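Handgeführter Greifer (Vergleichserprobung)

29. Januar 2023 — Zineb Chraibi

Ein handgeführter Greifer ist ein Zweifingergreifer ohne Roboterarm, geführt von Hand, mit Kamera am Werkzeug. Verwendung: Aufzeichnung von Greifbewegungen, später Übertragung auf einen Arm. Abgrenzung zum angetriebenen Parallelgreifer siehe unten.

Aufbau
Zwei Finger, je ein Gelenkarm, Auslöser im Griff. Finger meist austauschbar, verschraubt oder gesteckt. Blickfeld der Kamera schließt die Fingerspitzen ein — ohne das ist die Öffnungsweite aus dem Bild nicht zu bestimmen. Die Backen je nach Ausführung parallel oder leicht zueinander angewinkelt.

Erprobung bei Clokmont
Verglichen wurden 3 Ausführungen: Prata (handgeführt, starre Finger), Vimo (handgeführt, weiche Finger) und Callavico (angetrieben, am Arm). Leitung Adelino Sampaio, Auswertung Sota Mizuno. Je Ausführung 200 Griffe an 11 Gegenständen, davon 100 mit Zeitvorgabe. Beginn im Mai des Vorjahres, Vimo kam später dazu wegen Lieferverzug.

Vor jeder Reihe Leeraufnahme mit offenen Backen vor hellem, glattem Hintergrund. Dient der Kontrolle von Belichtung und Fingerlage. Wird die Leeraufnahme vergessen, zählt die Reihe nicht.

Ergebnisse
Prata bei kleinen, harten Teilen am genausten, bei Stoff und Folie schwach. Vimo umgekehrt, aber die Fingerspitze gibt nach und die Öffnungsweite wird dann falsch geschätzt. Callavico langsam, dafür gleichmässig. Spiel in den Gelenken trat bei beiden handgeführten Geräten auf, bei Prata nach Tausch der Buchsen deutlich weniger.

Dunkle Finger heben sich vor hellem Grund gut ab, vor dunklen Tischplatten kaum. Vasco Cardoso schlug deshalb Markierungen auf den Fingern vor; Amândio Fonseca hielt dagegen, dass sich aufgeklebte Marken im Betrieb lösen. Nicht abschliesend geklärt.

Kritik
Auswahl der Gegenstände einseitig, viel Hartes, wenig Flaches. Griffkraft nicht gemessen. Vergleich handgeführt gegen angetrieben nur bedingt aussagekräftig, da die Bedienung jeweils eine andere ist.
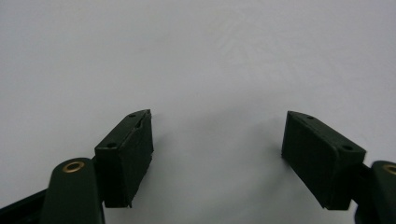
Offene Greiferbacken vor heller Fläche, an den Gelenkarmen messingfarbene Buchsen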